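Columns > Household > In Defence of the Dustpan

Every August somebody tries to sell me a cordless vacuum. Last Saturday it was Albane Lemaire, who has bought a Galus and now speaks of it the way other people speak of a grandchild. It hangs on its own dock in the laundry. It has 4 modes. I asked what was wrong with a broom and she looked at me as though I'd suggested boiling the sheets in a copper.

My position is simple. A broom is ready at 5 in the morning when you've trodden on something in bare feet, and it makes no noise doing it. Tiles were practically invented for it. The doorway is where it earns its keep, as most of what is on your floor came in over the threshold and got no further.

I grant the dustpan has its faults. There is always that thin line of grit that won't go over the lip, however many times you back up and have another go. My mother called it the remainder and swept it under the mat. I favour a long handle on the pan as well as the broom – my knees have opinions – and bristles with some spring left in them. Colour is your own affair, and nothing need match.
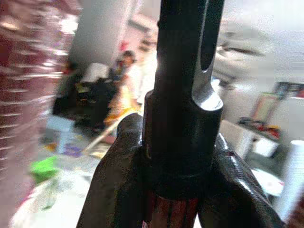
Red handle on the pan, blue on the broom, green bristles at the business end:
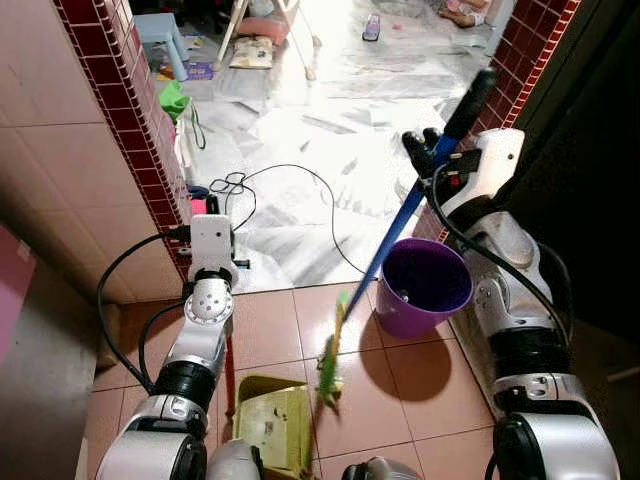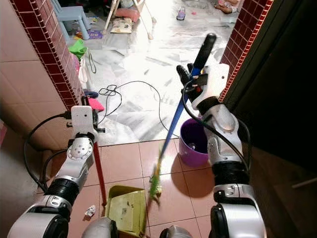 Albane says her Galus gets the remainder. I dare say it does, for the 19 minutes before it needs a lie-down. Then there's the filter to rinse, and the little brush for cleaning the big brush, which she has already lost. My broom lives behind the back door and has never asked me for a filter. Pilar Cáceres borrowed it in autumn and I would quite like it back.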